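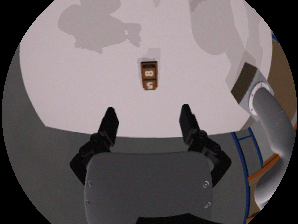 4. Waiting for food, and how people know it's theirs

4.1 Where I did the work

I came to this part of the project thinking I was going to write about queues. I'd read a lot about queues, I'd made a tidy little set of interview questions about queues, and then I sat in the Dumon on my first morning and watched people order at the till in no time at all and go off to their tables, where the proper waiting started. So the queue questions went in the bin (well, most of them, and the ones I kept are in the appendix) and this section is about what goes on between paying for a plate of eggs and getting it.

The interviews were done in Wirnia, in two cafés a short walk apart at either end of Pollock Street. The Dumon is the older one, with a long narrow room and the kitchen at the back, and at the till they hand you a number to stand on your table. Vellusier is bigger and brighter and takes your first name, which somebody then calls out across the room. Both were generous about letting me sit there for hours over one pot of tea. I spoke to 80 customers altogether, 40 in the Dumon and 40 in Vellusier, always after they'd been served, as I didn't want to become part of the waiting myself. Fraser Paterson did a share of the Vellusier interviews when I lost my voice in April, and his notes are much neater than mine, which I've tried to bear in mind when comparing the two sites.

4.2 Being findable

The thing people talked about most, in the Dumon at least, was being findable. I hadn't asked about it. I'd asked something bland like "how was the wait?" and back would come a long account of where they'd put the number, whether it was facing the kitchen, whether the sauce bottles were in the way, and whether they ought to have gone for a table nearer the front. One woman had moved hers to the outer edge of the table, then worried that a child would knock it off, then moved it back and kept a hand near it. She laughed at herself while telling me this, but she also remembered every step!

I've called this work "tending" in my coding, following a suggestion from Kenneth McIver, who read an early draft and pointed out that I'd used four different words for it in as many pages. Tending is light work and people do it while chatting or reading the paper. It does seem to matter to them, though. Customers who described a lot of tending tended (sorry) to describe the wait as short, even when they'd complained a moment earlier about how hungry they were. I can't say which way round that goes. Perhaps having something to fuss over makes the time pass, or perhaps people in a good mood fuss more cheerfully.

In Vellusier there was nothing to tend, and the talk was all about listening. People sat with half an ear on the counter. Several told me they had stopped their conversation whenever a member of staff drew breath, and a man with a very common first name said he'd stood up for somebody else's soup and had to sit down again in front of the whole room. He gave a different name when he ordered now, he told me, a more unusual one, and had once failed to answer to it.

4.3 Reading a number from the wrong side

Staff in the Dumon had their own view of all this, and I should have gone to them sooner. For them the number is something you read while walking, with hot plates, from whichever side you happen to come. Customers place it as if it will be looked at from straight in front. The waiters I spoke to had strong feelings about particular digits. The 6 and the 9 were the obvious villains, and everyone brought them up first. A 1 was liked by everybody. The 8 was argued over: one waiter thought it was the safest of the lot because it's the same either way up, and another said it was only safe if it stayed upright, and that lying over it stopped looking like a number to her. I can see her point. The 8 in Figure 1 looks wide and squat, as though it's been turned on its side, and it takes me a second to get there even though I know what I'm looking for.

What interested me was how little of this reached the customers. They believed the number did the job. The staff believed that they did the job, with the number as a sort of hint, helped along by remembering faces, coats, who had asked for no butter, and which corner a noisy group had gone off to. When I put the customers' version to one of the kitchen staff she was quite put out by it. "The number's for when I've forgotten," she said, and went back to her toast.

4.4 When it goes wrong

Mistakes were where the two cafés came apart most clearly. In the Dumon a plate that arrived at the wrong table was treated as a small muddle with no one to blame, and very often the customers sorted it out between them by reading each other's numbers and waving the waiter along. People rather enjoyed this. I have several accounts of it that go on for pages, with who said what, and one couple had got talking to the next table that way and ended up sharing a pudding.

In Vellusier a mistake was more personal. If your name wasn't called then you had been missed, you in particular, and if it was said wrongly that could sting as well. Customers with names that staff found hard were the least happy with the wait of anyone I spoke to, and a few had stopped going at busy times altogether. Others loved it, mind you. Regulars in particular liked hearing their name across the room and some of them would have been sad to be handed a number. I had expected regulars to be the ones who cared least about the system, so that was me told.

I want to be a bit careful here. The rooms are different, the food comes out quicker in Vellusier, and the Dumon has older customers on the whole, so I'm not claiming that numbers make people kind and names make them cross. What I'd say is that a number gives a roomful of strangers something they can all see and talk about, and a called name doesn't do that in the same way, as it's gone the moment it's been said.

4.5 Loose ends

There are some things I didn't follow up. I never spoke to anyone who had given up and left, and they would surely tell a different story. I also didn't ask about takeaway orders, which in both places were piled on the same end of the counter and caused a fair amount of hovering. Fraser thinks the hovering deserves a section of its own and has been collecting notes on where people stand, which I've drawn on a little in section 5, mostly for the part about doorways.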